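January 2020

Late, tired, writing this fast before I forget it all. Back from Ivilness since noon. Feet still sore.

Clothes all over the bed, will deal with it tomorrow.
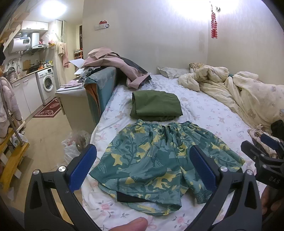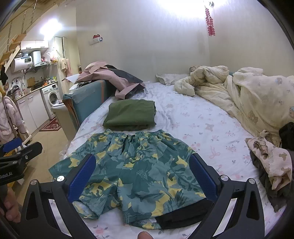 The leafy shorts, laid out on the bed.

So — the school. Ojala house first, where the little ones are. They sang for us in the hallway, coats still on, one boy singing a different song entirely and very loud. Then the speech. I had mine on a card and lost the card. Said thank you from everyone in Ascombe, said the money came from bake sales and the sponsored walk in June, sat down again. Probably fine.

3,000 handed over for the kitchen roof. Same again promised if we can raise it, so another 3,000 to find and I have no idea where. The walk won't do it alone. Maybe a supper? Ask at the hall.

Roof is worse than the letters said. Buckets in the pantry, a tarp nailed over the back corner. The cook showed me the flour shelf, all moved to the dry side. She makes lunch for the whole place on 4 burners and one of those sticks. Soup was very good, beets and somthing sour.

Vindus in the afternoon, the home for older kids. Quieter. Six of them had made a big map of where their penfriends live and Ascombe was on it, spelled wrong, with a boat drawn next to it. We have no boats. Didn't say so. They want more letters, longer ones, and please stop asking about the weather.

Cried a bit in the van. Long road, snow on it, driver had the radio on the whole way.

To do — write up a page for the newsletter, send the thank yous, find out what shipping costs for the winter boots, ring the hall about a supper date. Also recieipts. They are in the side pocket I think.

Bed now, once I've moved the clothes.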